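Arnance notebook – March, started 3 pm

Welcome tray, small mixed assortment

Back on the tray today and I am so much happier with it than I was at the end of February. Quick recap for anyone picking this up cold: Arnance is the welcome tray for the rooms at Destport, a shallow white tray with a mix of single-wrapped sweets and biscuits that goes on the bed before guests arrive. Fahy is the same idea for the breakfast table and lives in its own notebook. I keep getting the two mixed up in my own notes, so if you find a line about jam in here, ignore it.

Where we left off: the round bowl was a flop. Everything slid to the middle and sat in a heap, and all you saw was whichever wrapper had landed on top. With a flat tray every piece gets its own patch of floor. I wish I had tried that first, the difference is huge.

Things to sort out in this round:
- does a long packet work with small square ones, or does it take over
- which wrappers hold up against a plain white floor
- how much bare tray is too much
- straight rows or scattered

Layout

I began with straight rows, long packet along the back wall, squares in front of it. It looked like a drawer of spare parts. Very neat and no fun at all! Then I tipped everything out and let it fall more or less where it wanted, nudged a couple of pieces apart, and there it was. Slightly messy wins. You want to reach in.
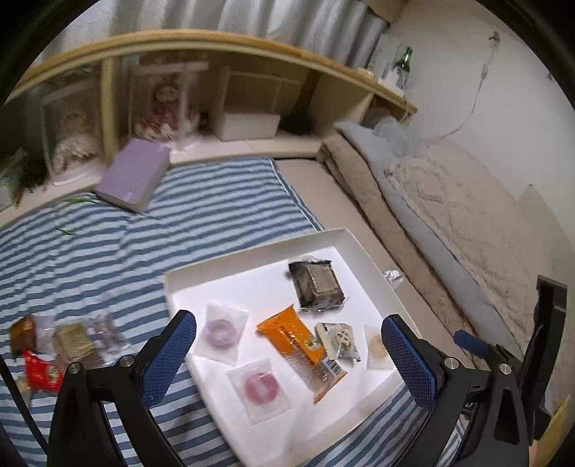 Color does most of the work in an assortment this small. My first pick was all browns and golds (very grown up, very dull) and from the doorway you couldn't tell one piece from the next. Going the other way and letting one strong color lead is much better. The long orange packet on the diagonal is the leader now, and everything else gets to be smaller and quieter around it. I love the clear sachets next to it, the pale purple ring and the pinkish-red one especially, as you see the sweet itself and don't have to trust a drawing on the wrapper. The light orange one over by the side wall picks up the big packet without copying it. Keep all of these.

The dark wrapper at the far corner is a must too. I took it out for a while to see, and the whole tray went soft and sugary. Something dark has to be in there. It gives the pale sachets something to be pale against, if that makes sense, and it tells people there's more on offer than sweets.

Notes on the wrappers

Clear film: lovely for the colored rings, but it catches every bit of light. Under the ceiling lamp you get a glare right across it and the color is gone. By the window it's fine. We should check a finished tray under the bedside lamp as well, which is what guests will have on in the evening.

Long packet: half solid color, half see-through, and I go back and forth on which half should face the door. Solid half toward the door looks bolder. See-through half toward the door looks friendlier. No decision yet, try both on the next visit.

Small cream packet: easy to lose. It's pale, the tray is pale, and if it sits out alone it nearly disappears. Tucked up beside something orange it comes alive, and the round print on the front reads well even from a few steps back. Rule for now: never leave the cream one by itself.

Crimped ends: they stick out and hook on each other. When two packets lock together at the ends they move as a pair when you lift the tray, and then half the layout shifts. Leave a gap between ends. Sides touching is fine.

The tray itself

The Florkorar sample with the gray glaze went back in its box. Pretty thing on its own, but it made all the food look tired. White is the right call. The floor is bright enough to bounce some light up through the clear sachets, and the raised walls keep everything on board without hiding it. Deeper walls would look more like a serving dish, and I don't want people to think they've been left somebody's dinner.

Weight limit for the full tray is 520 g, tray included, so housekeeping can carry a stack. We're well inside it with this mix. There would be room for one heavier biscuit, but I'd rather have the space.

And the sheet! I was worried about stripes under a busy tray and asked for a plain cover to be on the safe side. Forget the plain cover. Blue and white stripes with a white tray on top looks like a holiday. The walls of the tray give the eye a clean edge before the wrappers start. One thing to get right is the angle. Lined up dead straight with the stripes the tray looks stiff, and if it's only a hair off it looks like a mistake. Turn it properly, enough that it's clearly meant.

Empty space

This was the surprise of the afternoon. I had been filling gaps out of habit, and each piece I added made the tray look cheaper. With a bare stretch at the far left and another at the near side it breathes, and the two clear packets on the left, one above the other, become a little group of their own. I kept reaching for one more sachet to put in the corner and had to tell myself to stop.

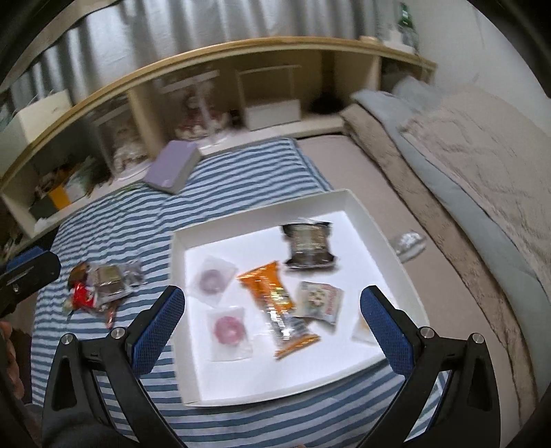
Carrying test

Walked a loaded tray down the corridor and back at normal speed, 40 steps each way. The flat squares hardly moved. The long packet swung a little and settled against a wall, still on a diagonal, still good looking. So the layout can take a bit of travel, and I'd set it up in the pantry and do a quick fix on the bed. With the bowl we had to redo the lot every single time.

Stairs not tried yet. Someone with better knees is welcome to it.

To do

Try 2 versions of the long packet, solid half to the door and see-through half to the door, same everything else.

Bedside lamp check on the clear sachets.

Ask Destport if the striped sheets are in all the rooms or only on this side of the building. I really hope all.

Look for a green wrapper. Small one, matte if it exists. I think it could sit in the near corner without spoiling the space, but one only.

Box up the bowl. Label it "Fahy, maybe fruit."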